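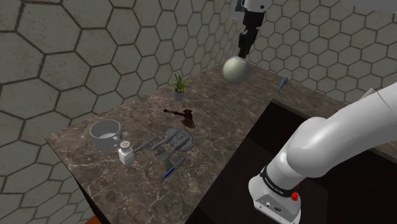

From: Kaja Koppel
To: modular-beginners list
Subject: Re: Sync between drum machine and tape loop

Hello Geert, hello all,

Geert Schouten wrote:
> I want to bring my drum machine and a cassette loop to the
> December evening at Cavwood. The loop drifts after 30 seconds
> or so and then everything is a mess. Is there a cheap way to
> keep them together? Also, how long can each person play?

I had the same problem last winter. A cassette motor is never fully stable, so I stopped to send clock to the tape. I do it in the other direction: I record a short click on the left channel and the music on the right channel. The left goes to the clock input of the drum machine. Then the machine follows the tape, also when the tape is slow.

Please check the level of the click. With my Jumoreck mixer I must turn the gain almost to the maximum, otherwise it misses beats. Start at 100 BPM, faster was difficult for me.

For the playing time, Viola Sanna told me each person has 30 minutes including setup. There are 6 places and I believe two are still free, but please ask her directly. The doors open at 18:00 for sound check.

One question from my side: does somebody have a spare mono cable, 3 meters or longer? Mine makes noise when I touch it, and I already soldered it two times.

Best regards,
Kaja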